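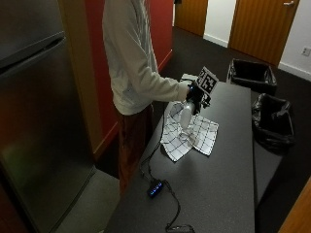 Talk notes - "Do we really need the spray?" Mistutstead home care evening

Home | Talks | Speakers | Archive | Contact

Start with the claim. Every cleaning aisle says spray, wipe, done. Ask the room who reads the back of the bottle. Wait for hands. Expect few.

My position: most tables need a damp cloth and two minutes. I've heard the case for more and I'm not sold.

Point 1. Where does the spray go? On the cloth or on the table? Kendra Girard swears by the cloth. Fine, but then people soak one spot and scrub with the dry part. Fold it first.

Point 2. Dark tabletops. People tell me they "show everything." They show streaks, and I blame too much product. Laurier Campbell disagrees - let him say so, keep it short.

Point 3. The Ospina leaflet promises a shine that lasts 4 days. Whose table? With kids eating at it? Pause here.

If someone brings up vinegar, don't get dragged in. Not on stone, move on.

Finish with the homework: plain water on one half, your usual spray on the other, for 3 weeks. Bring results in August. I'd like to be proved wrong, but I doubt it.

Recent talks
Dishcloths: how old is too old?
Gwenaël Marchal on floor wax
The Verkamberg pantry swap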